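Antes del brazo, la factura

Letetti quiere comprar su primer robot de mesa. La decisión se toma con simulaciones y una hoja de gastos.

21/06/2022

Anselmo Goicoechea lleva las compras de Letetti, una empresa que prepara mesas para hoteles y banquetes. Tiene tres ofertas sobre el escritorio y ningún robot en el almacén. Para compararlas, su equipo reproduce en el ordenador las tareas que haría la máquina, desde colocar flores hasta mover la vajilla. 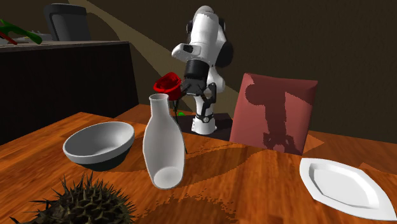
El brazo simulado sostiene una rosa sobre la boca de un jarrón blanco.

El precio del brazo es la parte fácil. Camenzind lo vende con controlador; Rellix cobra aparte la pinza y 1,000 euros por la instalación. Prekier ofrece alquiler, con un mínimo de 7 meses. A eso hay que sumar la base, el seguro y las horas de formación, que el primer presupuesto no recogía.

«Pedimos casi 200 horas de simulación antes de firmar nada», explica Goicoechea.
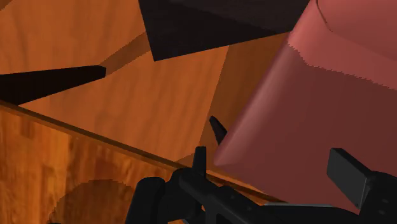 Marcelino Moya, responsable de mantenimiento, insiste en reservar dinero para los dedos de la pinza. Son piezas de desgaste y cada proveedor las factura de una manera. También pide que el contrato fije un plazo para los repuestos: Rellix propone 21 días y él quiere menos.

Letetti espera cerrar el pedido antes de que acabe junio.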